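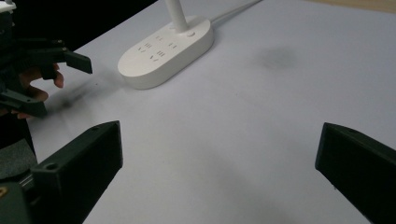
3장. 안테나 연결과 첫 수신

이제 재미있는 부분입니다! 2장에서 전원과 시계 설정을 마쳤다면 Tasik 617은 벌써 소리를 낼 수 있는 상태입니다. 내장 막대 안테나만으로도 가까운 중파 방송은 잘 들립니다. 하지만 단파를 들으려고 이 수신기를 고르신 분이라면 외부 안테나를 꼭 한번 걸어 보세요. 같은 방, 같은 시각인데도 다이얼이 전혀 다른 동네가 됩니다.

이 장은 펌웨어 Wumidgate 2를 기준으로 썼습니다. 펌웨어 버전은 전원을 켤 때 표시창 오른쪽 아래에 잠깐 나타납니다. 이전 펌웨어에서는 메뉴 이름이 조금 다르며, 차이는 부록 C에 정리해 두었습니다.

3.1 준비물

Tasik 617 본체
동봉된 Hernness 와이어 안테나(릴에 감긴 것)
동축 변환 플러그
접지선(선택)
절연 끈 또는 나일론 줄
헤드폰. 스피커도 좋지만 첫날 밤만큼은 헤드폰을 권합니다. 약한 신호는 귀에 바짝 대고 들을 때 훨씬 또렷합니다.

참고: Delorme 안테나 정합기를 따로 구입하셨다면 지금은 상자에 그대로 두세요. 정합기 연결은 3.5에서 다룹니다. 처음부터 같이 물리면 문제가 생겼을 때 어느 쪽 탓인지 알기 어렵습니다.

3.2 와이어 안테나 걸기

1. 수신기 전원을 끄고 어댑터를 콘센트에서 뽑습니다.

2. 안테나를 걸 자리를 정합니다. 창가에서 시작해 방 반대쪽 벽까지 이어지는 선이 무난합니다. 커튼 봉을 쓸 생각이라면 나무나 플라스틱 봉이어야 합니다.

3. 릴에서 선을 천천히 풀어냅니다. 한꺼번에 확 당기면 꼬입니다. 꼬인 선을 푸는 일은 정말 지루하니 릴 가운데에 연필을 끼우고 돌려 가며 푸는 방법을 써 보세요.

4. 선 끝의 고리에 절연 끈을 묶고, 그 끈을 벽 고리나 창틀에 고정합니다. 안테나 선 자체를 못에 감지 마십시오.

5. 선을 수평에 가깝게 늘입니다. 조금 처져도 괜찮습니다. 완벽한 직선을 만들려고 애쓰실 필요는 없습니다. 저는 책장 위로 한 번 꺾어서 쓰는데도 밤마다 잘 듣고 있습니다.

6. 남은 선은 자르지 말고 릴에 감아 둡니다. 나중에 이사를 가거나 마당에 걸고 싶어질 수도 있으니까요.

7. 반대쪽 끝의 플러그를 본체 뒷면 SW ANT 단자에 꽂습니다. 딱 소리가 날 때까지 밀어 넣습니다.

경고: 선을 전력선 위나 아래로 지나가게 하지 마십시오. 선이 떨어져 전력선에 닿으면 감전으로 목숨을 잃을 수 있습니다. 천둥소리가 들리기 전에, 날씨가 나빠질 것 같으면 미리 플러그를 뽑아 두십시오. 이미 번개가 치고 있을 때에는 안테나 선과 수신기에 손대지 마십시오.

주의: SW ANT 단자에 송신기를 연결하지 마십시오. 수신 회로가 손상되며 이 경우는 보증 대상이 아닙니다.

3.3 접지선

접지선은 없어도 수신이 됩니다. 다만 중파 아래쪽에서 웅 하는 소리가 거슬린다면 연결해 볼 만합니다.

1. 본체 뒷면의 GND 나사를 반 바퀴만 풉니다.

2. 접지선의 벗긴 끝을 나사 아래에 시계 방향으로 감고 다시 조입니다.

3. 반대쪽 끝을 건물의 접지 단자에 연결합니다. 어디가 접지 단자인지 확실하지 않으면 전기 기술자에게 확인을 받으십시오.

주의: 가스 배관에는 절대로 접지하지 마십시오.

3.4 첫 수신

1. 어댑터를 다시 꽂습니다. 동봉된 어댑터는 230 V용입니다. 다른 전압을 쓰는 지역에서는 콘센트에 꽂기 전에 맞는 어댑터로 바꾸십시오.

2. 음량을 가장 낮게 돌려놓고 전원을 켭니다.

3. BAND 단추를 눌러 MW를 고릅니다. 표시창에 524 kHz가 나타납니다. 이 수신기에서 중파 대역이 시작되는 자리입니다.

4. 음량을 조금 올리고 큰 다이얼을 천천히 오른쪽으로 돌립니다. 방송이 잡히면 신호 막대가 올라갑니다. 여기까지 되면 본체는 정상입니다.

5. 다시 BAND 단추를 눌러 SW를 고릅니다. ANT 스위치를 EXT로 옮깁니다.

6. STEP 단추로 동조 간격을 5 kHz에 맞춥니다. 단파 방송은 대부분 이 간격에 맞춰 나오므로 처음 훑을 때 가장 빠릅니다.

7. 다이얼을 돌립니다. 서두르지 마세요! 지직거리는 소리 사이로 희미한 음악이 스치면 거기서 멈추고 몇 분쯤 기다려 보십시오. 단파는 숨을 쉬듯 커졌다 작아졌다 합니다. 안 들리던 말소리가 갑자기 바로 옆방처럼 선명해지는 순간이 있는데, 저는 몇 년째 들어도 그때마다 의자에서 몸을 일으키게 됩니다.

8. 마음에 드는 방송을 찾으면 숫자 단추를 길게 눌러 저장합니다. 삑 소리가 나면 저장된 것입니다.

팁: 언제 듣느냐가 어디에 거느냐만큼 중요합니다. 낮에는 높은 주파수 쪽, 해가 진 뒤에는 낮은 주파수 쪽부터 돌려 보세요. 해 질 무렵 한 시간은 양쪽이 다 열리는 때가 많아 특히 즐겁습니다. 9월 저녁이라면 창문까지 열어 두고 들으시길.

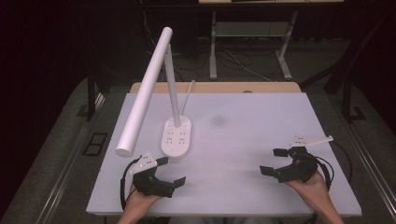
Capucine Rolland

3.5 Delorme 정합기 연결(선택)

정합기는 안테나 선과 수신기 사이에서 특정 주파수의 신호를 더 잘 넘겨주는 작은 상자입니다. 와이어 안테나로 며칠 들어 보고, 늘 약하게 들리는 방송이 하나쯤 생겼을 때 써 보면 효과를 제대로 느낄 수 있습니다.

1. 수신기 전원을 끕니다.

2. SW ANT 단자에서 안테나 플러그를 뽑아 정합기의 IN 단자에 꽂습니다.

3. 정합기에 들어 있던 짧은 케이블로 OUT 단자와 SW ANT 단자를 잇습니다.

4. 정합기의 두 손잡이를 모두 가운데에 놓습니다.

5. 수신기를 켜고 듣고 싶은 방송에 주파수를 맞춥니다.

6. 왼쪽 손잡이를 아주 조금씩 돌려 신호 막대가 가장 높아지는 곳을 찾습니다. 그다음 오른쪽 손잡이도 같은 방법으로 돌립니다. 왼쪽으로 돌아가 한 번 더 다듬으면 끝입니다.

참고: 주파수를 크게 옮기면 손잡이를 다시 맞춰야 합니다. 자주 듣는 대역마다 손잡이 위치를 수첩에 적어 두면 편합니다. 이 설명서 맨 뒤에 적을 칸도 있습니다.

3.6 잡음이 심할 때

잡음 없는 집은 거의 없습니다. 범인을 찾는 일도 이 취미의 재미라고 생각해 주세요.

1. 잡음이 들리는 주파수에 그대로 둡니다.

2. 집 안의 충전기, 모니터, 조명, 공유기를 하나씩 껐다 켜면서 소리가 달라지는지 듣습니다.

3. 원인이 되는 기기를 찾으면 수신기와 다른 콘센트에 꽂거나 멀리 옮깁니다.

4. 그래도 남으면 안테나 선의 방향을 바꿔 봅니다. 창문 쪽 끝을 한 뼘만 옮겨도 차이가 날 때가 있습니다.

5. 메뉴에서 NB를 켭니다. 딱딱 끊어지는 잡음에는 잘 듣지만 음악은 약간 거칠어집니다.

강한 방송이 여러 주파수에 겹쳐 나타난다면 잡음이 아니라 과입력입니다. ATT 스위치를 -10 dB로 옮기십시오. 정합기를 연결한 뒤에 이런 증상이 생기는 경우가 많습니다.

아무 소리도 나지 않을 때에는 ANT 스위치가 EXT에 있는지, 플러그가 끝까지 들어갔는지, 헤드폰 플러그가 꽂혀 있어 스피커가 꺼진 상태는 아닌지 차례로 확인하십시오. 세 번째가 압도적으로 많습니다.

3.7 수신 기록 남기기

방송을 들은 날짜, 협정 세계시, 주파수, 신호 세기, 들은 내용을 적어 두세요. 방송국에 수신 보고서를 보내면 QSL 카드라고 부르는 확인 엽서를 보내 주는 곳이 아직 있습니다. 보고서에는 진행자가 한 말이나 나온 음악을 구체적으로 쓰는 것이 좋습니다. 답장은 몇 달씩 걸리기도 하는데, 잊고 지내다가 우편함에서 낯선 우표를 발견하는 기분이 그만입니다.

시각을 협정 세계시로 표시하려면 메뉴에서 CLOCK, UTC를 차례로 고릅니다. 한국 시각에서 아홉 시간을 빼면 되지만, 자정 전후에는 날짜까지 헷갈리기 쉬우니 표시창에 맡기는 편이 낫습니다.

저장 번지 정리와 예약 수신은 4장에서 이어집니다.

3장 개정: 2018년 2월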